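Keeping the library in order: how Weven handles large track collections

Weven, the library manager from the Navetville developer Eren, is meant for DJs whose collections have outgrown a folder tree. The current release reads tags, tempo and key from audio files and stores the results in a separate database. The audio itself is left untouched unless the user switches on tag writing.

We tested it with a working collection of 2346 tracks, mostly AIFF and 320 kbps MP3, held on an external drive. The first scan found 1349 files with no key value. Analysis ran in the background and could be paused, although playback from the same drive was sluggish while it was under way.

Tempo detection was reliable on house and techno. Older disco and funk recordings, where the drummer drifts, needed a manual grid. Weven allows up to six anchor points per track, and the beat grid is stretched between them. On long live takes we ran out of anchors before the end.
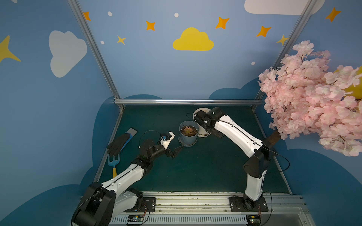 Playlists and export

Smart playlists accept nine conditions, which can be nested one level deep. Tempo range, key, date added and play count are all supported. Free-text comments can be searched but cannot be used as a condition, so anyone who sorts by comment will have to move that data into the genre or label field first.

Export to USB is handled by Sternov, a separate module installed alongside the main program. It copies only what has changed since the last export and writes a plain log to the root of the stick. Cue points came across intact, with colours. Loops longer than 32 beats were shortened without a warning, and the log did not mention it.

Eren has listed a fix for the loop fault in the August update, together with wider support for FLAC artwork.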